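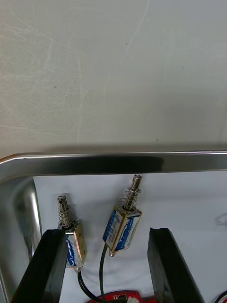

When a Robot Drops Things: The Case of the Stuck Plunger

Robots make mistakes. Sometimes the reason is a computer program, and sometimes it is a tiny piece of metal that did not slide back when it should have. The story on this page is about a small part called a solenoid (say it like this: SO-luh-noyd).

What is a solenoid?

A solenoid is a coil of wire with a metal rod in the middle. The rod is called a plunger. When electricity runs through the coil, the coil turns into a magnet and moves the plunger. When the electricity is switched off, the magnet goes away and a spring moves the plunger back to where it started.

Look at the two solenoids in the metal tray. Each one has a plunger sticking out of the end with a coiled spring wrapped around it. The blue-and-white label goes around the part where the coil is. The black wires are for the electricity.

Solenoids are in lots of machines. They can lock a door, open a water valve or let a can fall out of a vending machine.

What went wrong

At the Hultside workshop, a sorting machine named Yimer moves small boxes along a belt. At the end of the belt there is a gate. A solenoid holds the gate shut. When a robot arm is ready to take a box, the solenoid opens the gate and one box slides through. Then the gate shuts again.

One Thursday the gate did not shut. The first box went through, and so did the next one, and the one after that. The arm can only hold one box at a time. By the time Saron Gebretsadik pressed the red stop button, 17 boxes were on the floor.

Nobody was hurt. There is a yellow line painted on the floor around Yimer, and people must stay behind it while the machine is running. Saron was behind the line, and so was the stop button.

Finding the fault

Before anyone touched the gate, Saron turned off the power and put a lock on the switch. This is called locking out. The key stays in the pocket of the person doing the repair, so no one else can start the machine by accident.

Then she and Tadeusz Ostrowski checked these things:

1. The program. It had sent the "shut" message at the right time.
2. The wires. None of them were broken or loose.
3. The spring. It was not bent.
4. The plunger. It moved out easily, but it stuck on the way back.

The plunger was the problem. Cardboard dust had worked its way into the gap between the rod and the body. The coil had also been getting too hot. It was made to be switched on for a short time and then rest, but the gate was being held open for 40 seconds at a time. The outside of the solenoid had reached 85 degrees Celsius. That is hot enough to burn your skin.

How they fixed it

Tadeusz put in a new solenoid and a small cover to keep out dust. Saron changed the program so the gate opens for a much shorter time.

They also added a sensor. Before, the program sent the "shut" message and then carried on as if the gate had shut. Now the sensor checks the gate. If it is still open, the whole belt stops and a light comes on.

Words to know

Coil: wire wound around and around in loops.
Fault: something in a machine that is not working as it should.
Plunger: the rod that slides in and out of a solenoid.
Sensor: a part that tells a machine what is happening.

Try it yourself

Ask an adult to help you push down the top of a click pen, then take the pen apart and find the spring. Put it back together without the spring and click it again. What happens to the tip?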